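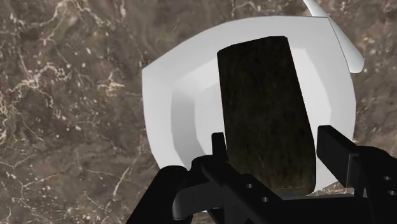 El Nundville abrió su estadio a los aficionados el domingo, 14 de abril de 2024, y me acerqué por la mañana con la intención de ver los vestuarios y la grada nueva. La entrada era libre, aunque en la puerta se podía dejar un donativo para el equipo infantil del Semberg, que perdió el material deportivo en la inundación de julio. El recorrido empezaba en la planta baja, junto a una encimera de mármol marrón con vetas de color crema y un plato blanco encima, y allí esperamos a que saliera el primer grupo. Entramos 40 personas, casi todas con bufanda del club y alguna con la del Semberg.

Hakim Lubis hizo de guía. Nos llevó primero al vestuario visitante, más pequeño de lo que parece por televisión, y después al túnel. El césped no se podía pisar porque estaban resembrando el área norte. Desde la banda explicó que la grada nueva tiene 2000 localidades y que las filas bajas quedan reservadas para familias. Los asientos son algo estrechos. La visibilidad es buena, salvo en la esquina del marcador, donde un pilar tapa el banderín de córner.

La parte que más preguntas provocó fue la de la colecta. La idea salió de la peña Nerker después del partido de ida contra el Semberg, cuando varios socios empezaron a donar 15 euros cada uno, la cantidad que cuesta una entrada de fondo. Los seguidores rivales respondieron con una aportación para la escuela de fútbol de Nundville.

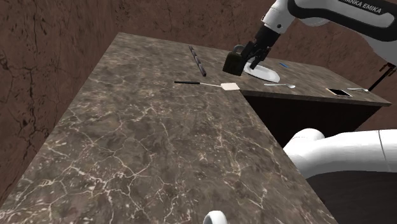
Según Veronika Egger, lo recaudado hasta ahora alcanza para las camisetas y los balones, pero faltan las porterías, y por eso la peña quiere mantener la colecta hasta el final de la temporada. También pidió que quien done por transferencia ponga su número de socio en el concepto.

La visita terminó en la sala de trofeos, que tiene 58 piezas y muy poca luz. Prasetyo Raju firmó camisetas a la salida y la cola llegaba hasta el aparcamiento. El autobús de vuelta al centro pasa cada media hora por la puerta sur.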